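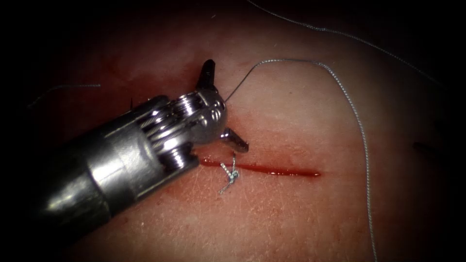 Surgical instrument over a pink, skin-like surface.

In praise of the mending basket

February 22, 2023

My winter coat has now had its lining sewn back in for the third time, and I would like to make a speech about it.

I bought the coat second-hand, it was already old, and every year the lining gives way under the left arm. Every year I say I'll take it to somebody, and every year I end up doing it myself on the settee with the telly on and the wrong colour thread. It looks dreadful in there, a sort of map of all my previous attempts. From the outside you'd never know. It has kept me warm through a wet winter in Plindunness, where the wind comes up the hill straight off the water and goes looking for gaps.

So my opinion, for what it's worth, is that we should all be taught to sew again. Properly taught, at school, every child, boys and girls, for long enough that it sticks. I had one term of it. We made a felt pencil case (mine was shaped like a fish, and it was magnificent) and then we were moved on to something with balsa wood and that was my lot. I left school able to say what a glacier does to a valley but with no idea how to put a button back on so that it stays there.

People get funny when you say this. They think you're about to tell them to darn their socks by candlelight and give up the internet. I'm not! I love buying clothes, and I bought a jumper from Rennie only last month that I had no need of whatsoever. But it annoys me that so many of us are stuck the moment anything goes wrong with a thing we own. A hem drops and the trousers go in a bag in the hall. The bag sits there until May, and then the bag goes to the charity shop, and the charity shop doesn't want trousers with a dropped hem either, why would they.

I did ask what it would cost to have the coat done by someone who knows how. The alterations counter at Drudeck wanted 16 pounds, and having now spent an evening upside down inside a sleeve I think they should charge double. It's hard, fiddly work, and we pay very little for it and then moan about the wait. Part of my argument for teaching everybody is that we might get a bit more respectful towards the people who are good at it. I never thought twice about a neat row of stitches until I tried to produce one.

The other objection I get is that clothes these days aren't worth mending, and I have more time for that one. Some of them aren't. I've had T-shirts that went see-through at the shoulder before I'd got used to owning them, and there's no stitch in the world that fixes that, you'd just be joining one bit of fog to another. But I do wonder which came first. If most of us couldn't tell a decent seam from a bad one (and I couldn't, until my thirties) then there's not much reason for anyone to sew us a decent seam. These days I turn things inside out in the shop and have a good look. It makes me very slow to go shopping with. I've put back a lot of dresses.

And I'll say something for the pleasure of it as well, as that gets left out. I'm not a calm person. I can't meditate, I've tried, I lie there making lists. Give me a torn pocket and a needle, though, and I'm good for an hour. Your hands are busy and your eyes are busy and the rest of you wanders off somewhere nice. The first ten minutes are all swearing and trying to thread the thing. After that it's lovely.

You don't need much to begin with either. I've seen starter kits in the Flivgate catalogue with so many gadgets in them you'd need a second cupboard, and I'd steer clear. Get a packet of needles in mixed sizes, black thread, white thread, some small sharp scissors that you will then have to defend from the rest of your household for ever. Mine have been used on parcel tape, bacon and (I have my suspicions) the hedge. A thimble if you like one. I've never got on with them, they fall off and roll under the sofa.

Learn running stitch, backstitch and how to sew on a button with a little stalk of thread under it, and you can deal with most of what goes wrong in a normal wardrobe. Zips are another matter. I have done one zip in my life and I wouldn't call it a success, the skirt closes but it does so at an angle.

I know schools are full to bursting already and every columnist in the country wants to add a lesson in something. Cooking, money, first aid, how to change a tyre. I'd take most of those too if I'm being greedy. But sewing is cheap to teach and it needs very little room, and a child can take the result home in a coat pocket the same afternoon. I still have the fish. One fin has come loose, so that's next, once I've found the orange thread.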